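Paint Colour and How People Find Their Way in Shared Housing

Student project report
Benedek Tóth and Levente Dobos
Submitted 8/26/19

Summary

This report looks at wall colour in the corridors and shared rooms of student housing, and whether it helps new residents find their way. We compared two halls, Haruna and Cokar, which have nearly the same floor plan but were decorated in different ways. We walked the buildings, talked to residents and asked a small group of visitors to find certain rooms. We found that strong colour helped people remember which floor they were on. It did much less to help them find a particular room. Door signs and lighting mattered more than we had expected when we wrote the proposal.

1. Background

Both halls stand on the Brerau site, on either side of the bicycle yard. They were built to one set of drawings, with a stair at each end and a corridor down the middle that bends once, next to the kitchen. The bend causes a good deal of trouble. A person coming from the north stair reaches the kitchen on the left, and a person coming from the south stair reaches it on the right, so directions given by one resident are often wrong for another.

Haruna was repainted before the last intake. Each floor was given one main colour, used on one side of the corridor and inside the kitchen, with a quieter colour opposite. Cokar kept its older scheme, which is off-white on every floor with a grey band at hand height. The floor numbers in Cokar are on small plates beside the stair doors.

Levente lived in Cokar in his first year and more than once tried his key in the door directly below his own. Other people told us the same story about themselves, and this is where the idea for the project came from.

2. What we wanted to know

Our main question was whether a visitor to Haruna would make fewer wrong turns than a visitor to Cokar. We also wanted to know whether residents liked the colours, as a scheme that works but is disliked will probably be painted over.

We left out fire escape routes. These have their own signs and rules, and our supervisor advised us that a student project was not the place to test them.

3. Method

3.1 Walks

We walked every corridor in both halls in the morning and again after dark, and wrote down where we had to stop and think. Each of us did this alone and we compared notes afterwards. Benedek had never been inside Cokar before, so his first walk there was the more useful one. The notes were kept on paper plans, with a cross for a stop and an arrow for a wrong turn.

3.2 Room finding

We asked 9 visitors to find 2 rooms in each hall. None of them had lived on the site. They started at the main entrance with a room number on a card and were told to walk at their normal pace. One of us followed a few steps behind and did not answer questions until the room was found. Half of the routes began with Haruna and the rest with Cokar, so that practice in one building would not always favour the other.

We counted a wrong turn when a person passed the correct door or went onto the wrong floor. Stopping to look at a sign was noted separately.

3.3 Interviews

We spoke to 7 residents, mostly in the kitchens at meal times. The interviews were short. We asked what they tell a friend who is visiting for the first time, what they thought of the paint, and whether they would change it. We wrote the answers down by hand and read them back to the person before leaving.

4. Results

4.1 Floors

Wrong floors were rare in Haruna and common in Cokar. In Haruna people noticed the colour as soon as they came off the stair, and on the second route several of them named it aloud. In Cokar people looked for the plate beside the door. When the stair door was propped open it covered the plate, and visitors then walked on until they reached a room number that told them where they were.

The effect was strongest on the way back. We had not planned to measure this, but we saw that people leaving a room in Haruna turned towards the stair with little delay. In Cokar they tended to look both ways first. We did not count these and mention them only as something to test properly.

4.2 Rooms

Once on the right floor, people did about as well in one building as in the other. The bend in the corridor confused visitors in both. Room numbers run up one side and down the other, and a visitor who expects odd and even numbers on opposite sides will walk past the right door. Paint cannot put this right. Two neighbouring doors in a bright corridor are still two neighbouring doors.

Around 5 of the stops marked on our own plans were at the bend, and most of the others were at the stair doors. There were hardly any on the straight parts.

4.3 What residents said

Opinions on the Haruna colours were mixed. Residents of the upper floors, where the colours are cooler, were mostly pleased or did not care. On the lower floors there were complaints. One person said the kitchen felt warm in winter and unbearable in the exam period. Another had grown used to it within a month and no longer saw it. All of them used the colour when giving directions, including those who disliked it.

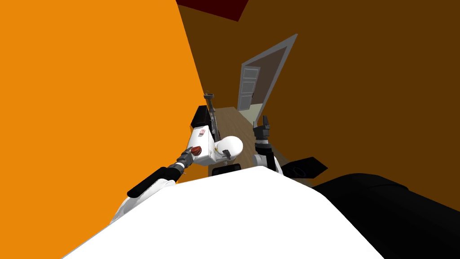

How strong a colour feels also depends on what is put next to it. A bright wall beside white looks clean but rather like a nursery, in the words of one resident. Beside a darker colour it seems heavier and the space feels smaller. Doors and frames need to stand out from both. We would keep them pale wherever the walls are strong, so that the way out of a room is easy to pick out in poor light.

Cokar residents described their corridors as plain, clean or like a clinic. They gave directions by counting doors, or by using things that belong to the people living there, such as a boot rack or a poster. These work well until the person moves out. In October, when new residents arrive, most of them have gone.

5. Discussion

The repainting in Haruna solved one problem, the wrong floor, and left the other where it was. We think this is a fair result for the cost of paint. The building office told us that the paint was Vorico interior matt and that the corridors were due for a new coat in any case, so the extra cost was mainly in the time needed to mask the edges and change colours between floors. They could not give us a separate figure for it.

Lighting made a larger difference than we had allowed for. On our evening walks the lamps near the south stair were dim, and two of the Haruna colours were hard to tell apart there. A scheme chosen from sample cards in daylight should be checked on the wall at night before the whole floor is done.

People who do not see colour in the usual way would get less help from the scheme. We did not ask our visitors about this and should have done. A large floor number painted on the wall opposite each stair door would help everyone, and it would not be hidden when the door is open.

6. Limits of the work

Our group of visitors was small and most were students of our own age. They were used to long corridors and numbered rooms. Parents, delivery drivers and older visitors might behave differently. We also knew which building we expected to do better, and one of us was always walking behind the visitor, which may have made some people hurry.

The two halls are alike but not the same. Cokar has a noticeboard at the entrance with a plan of the ground floor, and a few visitors stopped to read it.

7. Recommendations

Paint large floor numbers facing the stair doors in both halls. Put a sign at the bend showing which rooms lie in each direction. If Cokar is repainted, use one main colour for each floor but choose softer ones for the kitchens, where people spend longer. Replace the lamps near the south stair in Haruna before any other change is made there.

We would also suggest asking residents to look at test patches before the order is placed. Several of the people we spoke to said they would gladly have given a view and did not know that the colours were being chosen.

8. Division of work

Levente arranged access to the buildings and carried out most of the interviews. Benedek prepared the plans and the room cards and followed the visitors in Cokar. The results and discussion were written together. The paper plans and interview notes have been handed in with this report and may be used by next year's group.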